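## 3. Montar la zona de escurrido

Para esta parte yo siempre forro la mesa con papel kraft y marco una cuadrícula con cinta azul oscuro. Así cada cosa tiene su casilla y luego, cuando recoges con prisa, no hay que pensar (a mí me cambió la vida, de verdad). El escurridor Tamlow pesa unos 600 gramos, de modo que se mueve con nada.

1. Extiende el papel y alísalo con la mano desde el centro hacia fuera.
2. Pega primero las tiras largas de cinta y después las que cruzan.
3. Coloca el escurridor de alambre en una casilla del lado izquierdo, con las puntas hacia arriba.
4. Apoya la espátula de madera en diagonal.
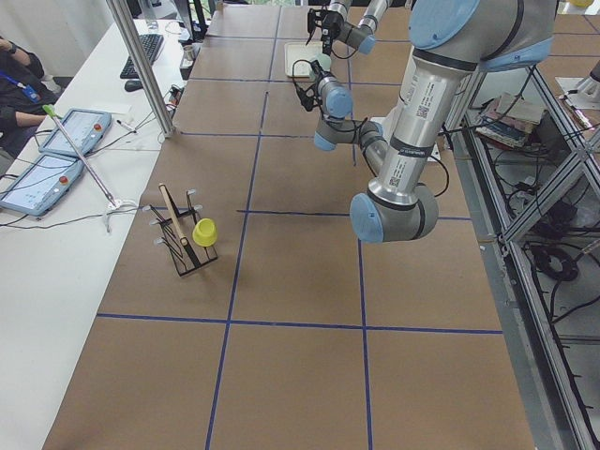
*Fig. 3. Escurridor negro en su casilla, con la espátula de madera.*

**Nota:** si la cinta se levanta en los cruces, córtala y pega un trozo nuevo. Repasarla con el dedo dura dos días, lo tengo comprobado.

### Los vasos y la bandeja

5. Deja la bandeja blanca plana, alineada con la cuadrícula y a 40 cm del escurridor como mínimo. ¡Si los pegas, acabas dando codazos a todo!
6. Sacude bien cada vaso antes de soltarlo.
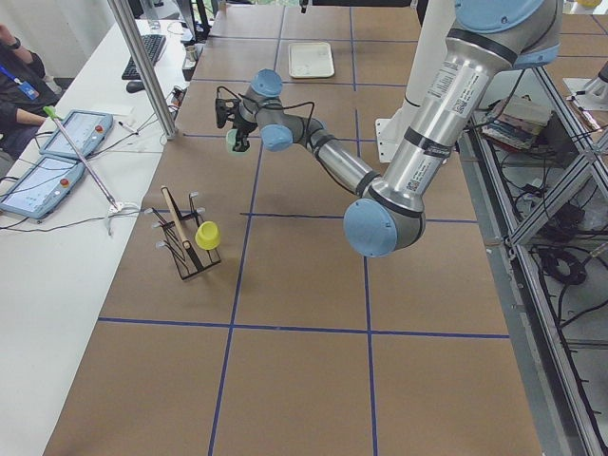

**¿Puedo meter la espátula de madera en el lavavajillas?**

Mejor lávala a mano con agua templada y sécala enseguida, que la madera se abre con el calor y los lavados largos.

7. Los vasos de plástico, cuando ya no goteen, van al colgador: boca abajo, uno por gancho, y con sitio para que corra el aire. Yo empiezo siempre por el gancho izquierdo, manías mías.

**Precaución:** no cuelgues nada de cristal ni tazas de loza pesada. 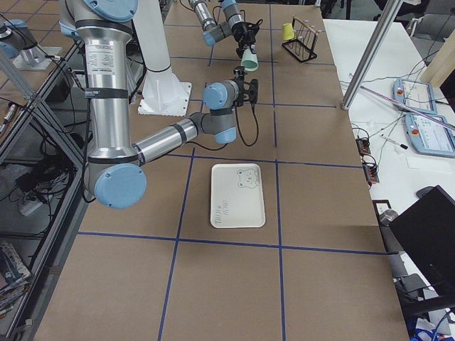 8. Da un tironcito suave al colgador antes de darlo por bueno. Si baila, ponle un taco de fieltro debajo (los Bateck vienen en caja de 100 y tendrás para años).
9. Cambia el papel kraft cuando veas cercos de agua. La cinta, de paso, también.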